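Home | Kitchen | Laundry | Bedroom | Workshop

Keeping a Bedspread Fresh Between Washes

By Haruna Sakamoto
29 August 2020

Print this page | E-mail this page

A bedspread does not need washing as often as the sheets under it. Every 2 months is enough in most homes, sooner if a pet sleeps on it.

Read the label before anything else. Cotton and polyester covers can usually go in the machine on cold. Quilted ones need a large drum -- if you have to push to close the door, take it to a laundromat.

Dark colors fade fastest in the first few washes. Turn the spread inside out, use half the usual detergent and skip the bleach. Wash it alone the first time.

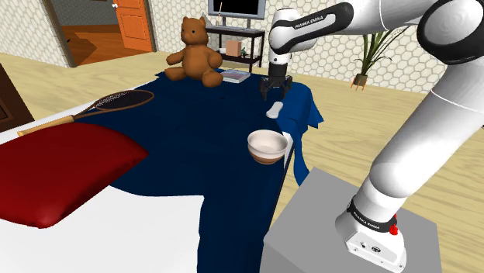 A dark blue bedspread on the bed.

Lint shows up more on navy and black than on anything else. Run the spread in the dryer on air only for nearly 30 minutes, then go over it with a damp rubber glove, working from the head of the bed to the foot. Clean the lint screen when you are done.

For small spots, blot with cool water and a drop of dish soap. Do not rub. Rinse with a wet cloth and let the spot dry flat before you make the bed.

Fold the spread back in the morning and leave the sheets open to the air while you have breakfast. In March I put the heavy one away in a cotton bag, clean and fully dry. Plastic bags hold moisture and leave a smell that takes two washes to get out.

Back to Bedroom | Next tip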